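Section 3: Setting up the breakfast counter

I wrote this part of the Petek house manual after my third morning of making toast with one hand and hunting for the coffee with the other. If you've just moved in, do it in this order and you'll be fine.

1. Wipe the marble-look counter and let it dry. Crumbs under the appliances scratch more than you'd think!

2. Put the toaster oven at the left end, with the vent grille clear. Mine has a flat top that sticks out on one side (very tempting as a shelf -- please don't).

3. Set the cutting board flat in the middle. I use bamboo with a groove around the edge, and the groove catches tomato juice pretty well if you don't go wild.

4. Stand the two-slot toaster in front, with the lever end next to the board. You want to grab the toast and drop it straight onto the bamboo.

5. French press goes to the right of the toaster. The little wooden drawer box goes farther back, bar handle facing you, and that's where I keep filters for the other coffee maker, clips, and the good spoon.

CAUTION: Pull the toaster out from the wall before you use it, and don't run it and the oven off the same outlet. I tripped the breaker doing that in December, in my socks, in the dark.
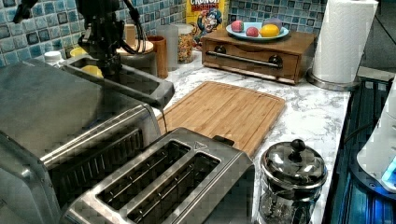
Refilwe Joubert wrote back that she'd swap steps 4 and 5 if you're left-handed, and that she rinses her press right after pouring so the grounds don't set up in the mesh. I've started doing the rinse too (the swap I tried for one morning and kept reaching for the wrong thing).

6. First run: set the oven empty at 215 degrees Fahrenheit for 40 minutes with a window open. It smells a bit like a new car -- fine.

7. Empty the crumb trays over the sink. I do mine every 3 weeks, or whenever the toast starts smelling like last week's bagel.

NOTE: Oil the board when it looks pale and thirsty. I use Skudlow board oil, a thin coat at bedtime, and wipe off the extra in the morning before the coffee goes on.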